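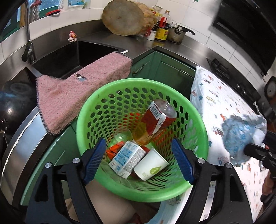

Hand-held gripper over the basket of packaging, with a second gripper holding a blue bag.

Trelard Two-Finger Hand Gripper, Build Kit

The Trelard is a two-finger gripper carried and worked by hand. It records how a person picks up household objects, so that the same fingers can later be fitted to an arm and driven from those recordings. It ships as a kit of parts for assembly at a home bench or in a shared workshop. No machining is required. The design came out of the Gudley workshop, where Oluwaseun Omoregie drew the first linkage and Mei Strickland reworked it for parts that can be printed on a small machine.

The kit builds one gripper. Two-handed work, such as holding a bag open with one hand and filling it with the other, needs two kits. Left and right units are identical.

What the kit contains

Frame halves, black, printed
Finger brackets, black, printed
Two finger pads, blue rubber, ridged
Linkage arms and pivot bushings
Screw set, round head, silver, with spares
Trigger, return spring and handle shell
Camera shelf with a slotted mount
Printed assembly sheet

Not included: camera, memory card, battery pack, thread locker, screwdrivers. The camera shelf takes any small action camera with a standard two-prong foot. A wide lens is strongly preferred. The view should take in both fingertips and a good part of the work surface.

Finger pads

The pads do most of the work. Each is a molded rubber piece with cross ridges on the gripping face, held in its bracket by friction and one retaining pin. The rubber gives enough to wrap slightly around a can or a bottle, and the ridges keep coated cartons from sliding. Paper cups are the hard case. They deform before the pad does, and the trigger has to be eased on. A soft pad set is listed under spares for this reason.

Pads are a wear item. In the Gudley workshop a pair is replaced after 2000 grasps or when the ridges at the tip have gone flat, whichever comes first. Wash with dish soap and let them dry off the bracket. Solvent cleaners make the rubber swell.

Assembly

Allow one evening. The order below matters, as the linkage cannot be reached once the frame is closed.

Clean the printed holes with a hand drill bit before fitting anything. Press the bushings into the lower frame half, flush or slightly below. Fit the linkage arms and check that they swing under their own weight. Close the frame and run the upper joint screws in evenly, a half turn at a time on each. Stop when the play is gone. An overtightened joint will feel fine on the bench and drag on the return stroke. Fit the trigger, spring and handle shell, then the brackets, then the pads.

With the trigger released, the fingers should sit open and angled in toward each other. With it fully pulled, the pads should meet at the tips first and then flatten along their length. If they meet at the heel first, the brackets have been swapped side to side.

Thread locker goes on last, after the first session of use. Joints settle, and most builders need to take up a little slack before locking them.

Setting up a task

The Trelard was developed around kitchen sorting: packaging in a basket, a bag to move it to, and an ordinary room around it. A bright perforated plastic basket works well. It is light, it rinses clean, and the thick rim on most of them tolerates being bumped by the brackets. Mixed packaging is more useful than a uniform load. A red drink can, a clear bottle with some amber liquid left in it, a printed carton and a paper cup ask for four different grips, and clear plastic is a fair test of whatever vision software comes afterward.

Leave the counter as it normally is. Recordings made against a bare surface have transferred poorly to real kitchens in our own trials. Towels, oil bottles, a cutting board against the tile - all of it can stay. Keep the gas off and keep the grippers away from the burners. The printed parts soften with heat.

One full pass through a basket is one recording. Start and finish with the fingers open. Hatem Chraibi's reference set for the Khosravi arm adapter was made this way and comes to 1167 recordings, all of them from home kitchens.

Notes from builders

Juniper Boateng fits a strip of foam under the handle shell for smaller hands. The shell closes over foam up to the thickness of a mouse pad. Anything thicker stops the trigger short.

Anika Holloway reports that bags are easier to hold by a bunched handful than by the edge. The pads will hold a single layer of thin film, but the film creeps out as weight is added.

Several builders have asked about a powered version. None is planned. A motor adds weight at the wrist, and the feel of the load through the trigger is lost.

Known limits

The linkage is not sealed. Crumbs and sugar syrup get into the pivots and should be brushed out after each session. Do not put any part in a dishwasher. Glass jars can be lifted but tend to rotate in the pads when gripped above the middle. Flat items lying on a flat counter, such as a lid or a folded wrapper, usually have to be dragged to an edge first.

Spares and options

Blue pad pair, standard
Blue pad pair, soft
Screw and bushing set
Return spring, light
Arm adapter, Khosravi pattern
Frame print files, supplied free with any kit

Kits are packed by Stadstead in batches of 30 and ship within 7 working days of a batch being completed. The next batch is due in August. Spares ship separately and do not wait for a batch. For a replacement printed part under warranty, send the batch letter molded inside the handle shell and a photo of the break.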